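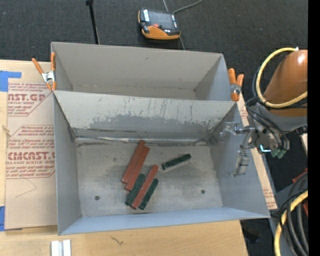
# Second eye six months after the first, or just get it done?

**tallpine_67** wrote on October 16, 2025:

I had cataract surgery on my right eye in April at the Miditz clinic. It went fine. Distance vision in that eye is good, colors are brighter, and I only need glasses for reading. The left eye has a cataract too, but the surgeon called it moderate and said I could wait.

The problem is the difference between the two eyes. I was fairly nearsighted before. With my glasses off, the right eye is sharp and the left is a blur. With the old glasses on it's the reverse. They put a plain lens in the right side of the frame and that gives me a headache by noon.

Did anyone here wait a year or more between eyes? Or did you push for the second one early?

**marrowbone** wrote:

I waited nine weeks and that was long enough. Same situation as you, strong prescription before, almost none after. What you have is an imbalance between the eyes, and it's a valid medical reason to do the second one. Tell them about the headaches. If you only tell them "I can still see okay," they will write down that you can still see okay.

**quillback** wrote:

Disagree with rushing. It's still surgery. My left eye has been "moderate" for four years and I do everything I want, including driving at night. I wear a contact lens in that eye and the imbalance is gone. Ask about a contact before you book anything.

**marrowbone** wrote:

A contact works if you can handle one. I'm 74 and my hands shake. It took me 20 minutes to get it in and I dropped it in the sink twice.

**tallpine_67** wrote:

I wore contacts in my thirties and stopped because of dry eyes. The drops after the April surgery made that worse for a while. I could try again, I suppose.

What about cost? Miditz quoted me 230 for the visit and measurements, then the surgery goes through insurance apart from my share. If I want the lens that corrects astigmatism it's extra.

**Dunlin_B** wrote:

I paid 4,000 out of pocket for the upgraded lens in one eye at Skarkenness. That was the whole upgrade package: the lens, the laser part, and a year of follow-up. I don't regret it, but I got the standard lens in the other eye and the truth is I can't tell you which is which for everyday things. I notice a little halo at night from the expensive one.

**quillback** wrote:

Which is why I tell people to get the standard lens and buy decent reading glasses.

**Dunlin_B** wrote:

Depends on how much astigmatism you have. I had very little, so the upgrade didn't have much to fix. My sister had a lot and for her it made a real difference. I wouldn't tell everyone to skip it.

**oatfield** wrote:

One thing to check is the wait. I called Plomari last month and there were 138 people ahead of me on the cataract list. The woman at the desk said they don't hold your place if you turn down a date, you go to the back. So if you think you'll want the second eye done within a year, get on the list now. You can still talk it over with the surgeon when your turn comes up.

**marrowbone** wrote:

Good advice. Also ask if your measurements will still be good by then. Mine had to be repeated.

**tallpine_67** wrote:

Does it matter if I use a different place for the second eye? Plomari is closer to me and I don't like the drive to Miditz.

**Dunlin_B** wrote:

You can switch. Get the records from the first surgery, including the lens model and power. They should have given you a card with that on it. The new surgeon will want to know how close the first eye came to the target so they can adjust for the second.

**quillback** wrote:

I would stay with the same surgeon if the first one went well. They know your eye. Saving a drive isn't worth starting over.

**oatfield** wrote:

I switched between eyes and had no trouble. Dr. Juntunen at Plomari did my second. They redid every measurement anyway and didn't rely on the old ones.

**tallpine_67** wrote:

Found the lens card, it was in the folder with the drop schedule. I called Miditz this afternoon and told them about the headaches. They moved my checkup forward and said they'll measure the left eye at the same visit. I also put my name down at Plomari. I'm going to ask for a trial contact in the meantime.

**quillback** wrote:

Ask for a daily disposable if your eyes run dry. The monthly ones bothered me.

**marrowbone** wrote:

And write down what time the headaches start each day until you go in. Mine asked me that and I had to guess.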